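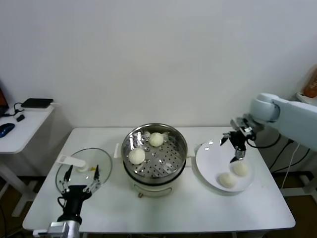 Two arms, one lunch

A shared workshop in Skotdale has spent most of a year teaching a pair of arms to move steamed buns from a pot to a plate

The Brendura workshop occupies a single-storey unit behind a tile warehouse in Skotdale. Members pay by the month for a bench, a locker and the use of the lathe. In the back room, on a table pushed near the wall, a two-armed robot works on lunch.

The task has a short specification. Lift the lid from an electric steamer and lay it on the table. Pick up a bun. Put it on the plate. Repeat until the basket is empty, and do it without tearing the skin of a bun or touching the rim of the basket. The group set that wording in its first week and has not changed it. Nearly everything else has been replaced at least once.

Steamed buns were chosen over the usual foam blocks for several reasons, most of them mechanical. A bun deforms under load and recovers slowly. Its surface is tacky when fresh and leathery after half an hour. It has no edges for a vision system to lock on to, and it is close in colour to the plate it has to land on. Blocks were used for the first fortnight, and the results on blocks predicted nothing about the results on buns.

Each arm ends in a two-finger gripper on a metal bracket. The fingers are thin, which matters inside a basket with steep walls, and they open into a V. The first set were wider and flat-faced. They held a bun well on open table but could not get down beside one that had settled against the rim. The present fingers go in at almost any angle, at the cost of contact area, so closing force had to come down and closing speed with it. A bun pinched too fast creases before the controller registers any resistance.

The fingers, brackets and cable clamps were made on site. The motor drivers came from Fortin, a surplus dealer two streets over, as a mixed lot. Of the 8 boards in the lot, 3 were dead on arrival, and the remainder run warm enough that the enclosure was drilled for a second fan in October.

Cabling has taken more hours than any other part of the build. The gripper cable needs a loop of slack long enough for full wrist rotation and short enough to stay out of the basket. Two early versions snagged on the steamer's side handle during the approach from the left. The fix was to tie the loop further back along the arm and limit the wrist to a little over half a turn, a restriction the planner now treats as fixed.

The basket causes its own trouble. Polished stainless steel returns highlights that move as the arms move, and the perforated tray reads as texture under some lighting and as noise under the rest. Diffusing the overhead tubes with baking paper helped more than any change to the software. The clear glass lid is worse. Depth readings pass straight through it to the table, so the system ignores the glass and looks for the white handle in the middle. Lid placement is then worked out from the handle alone, with a margin for the radius.

Control is by imitation. A member drives the arms by hand through a full transfer, the joint positions and camera views are recorded, and a model is trained on the result. The archive stands at 1057 recorded transfers. Of those, 481 were thrown out of the current training set, mainly for hesitation above the plate. An operator who pauses to judge the gap between two buns produces a recording in which the arm pauses, and the model learns the pause faithfully. Early versions would hang over a plate for several seconds with a bun in the air.

The software that handles recording and replay is called Inano and was written in the workshop. It logs joint angles, gripper opening and motor current against a single clock. Before it had a single clock, the camera data drifted behind the joint data over a long session, and a week of recordings had to be discarded when somebody plotted the two together.

Performance depends on where the bun sits. From the centre of the tray the transfer is dependable. Near the rear rim it is fair. The weakest case is the second bun on the plate, which has to go down beside the first without pushing it. The group releases from slightly above the surface and accepts a small drop - lowering to full contact tended to drag the neighbour when the fingers opened.

Work planned for the next stage includes softer fingertips, probably cast silicone, and a current limit that tightens as the bun cools. A second plate is also under discussion.

19 Nov 2023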